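Gruddale Village Lunch moves to the small hall from Jan 14, 2025, doors at noon. The big hall's boiler has retired before the rest of us could. Soup is still free and seconds are still frowned upon.
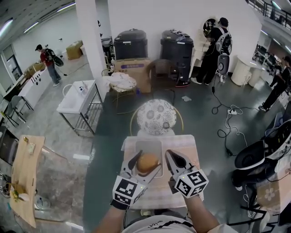
Bread is our other worry. The Vitby bakery has put its rolls up again, so Shalini Dwivedi is after home bakers, 10 rolls a time. Round brown buns on a checked tablecloth make any soup look better than it is - and ours needs the help. Ring her by the 5th.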